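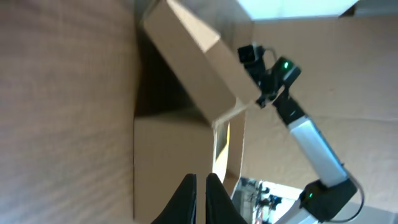

Small Boxes for Desk Supplies: Packing and Putting Away

Last updated: June

Small things get lost in big boxes. When you pack up a desk, put the pens, clips and tapes in a small carton of their own first, then put that carton in the larger one.

Fold all the creases once before you fill the box. Run a thumbnail along each fold so the flaps lie flat. Fold the short flaps in first, then the long ones. If a corner is crushed, flatten it from the inside with the back of a spoon.

Work on a table, with the box at a height where you can see into it. Keep one side steady while you close the other, or it will twist and the flaps won't meet.
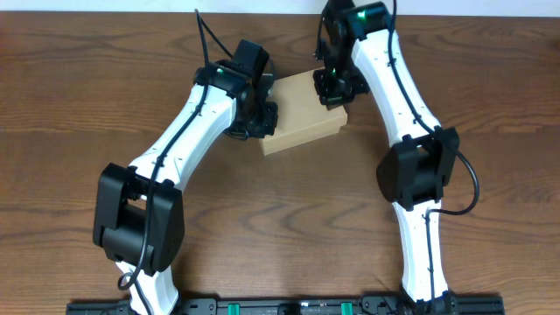
A small cardboard box, held at the sides.

For mailing, tape the center seam and go 2 inches down each end. For a drawer or shelf, skip the tape so you can get back in.

Before anything goes in, lay it all out and check it over:

Utility knife: slide the blade all the way in and lock it. Pack it last, along one side.
Correction tape: put the cap on if it has one, and turn the reel to take up any slack.
Stapler: close it and put a rubber band around it. Keep spare staples in a bag.
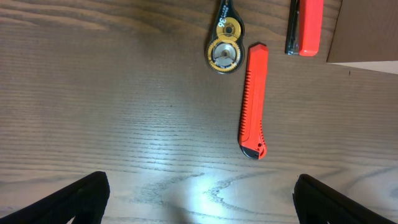 Correction tape, utility knife and stapler on the table.

Write the contents on one end of the box as well as the top. Once boxes are stacked, the end is all you can read.

35 shares
8 comments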